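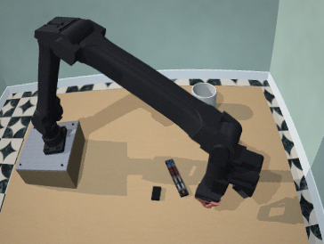
Why does wood float?

Quick one today. Drop a twig in the bath. Floats! Drop a pebble in. Sinks, straight down.

Wood is full of tiny tubes, far too small to see. When the tree was alive they carried water up from the roots. Once the wood dries out, lots of them fill with air. Air is very light, so the wood is lighter than the same amount of water. Up it bobs.

Not all wood tho. Ebony is so heavy it sinks. Try it if you've got a bit (ask first!!).

Old logs sink too, if they soak for ages and the tubes fill up agian.

Next time: why do leaves go brown in October?

Aleksi Suominen, Bindwood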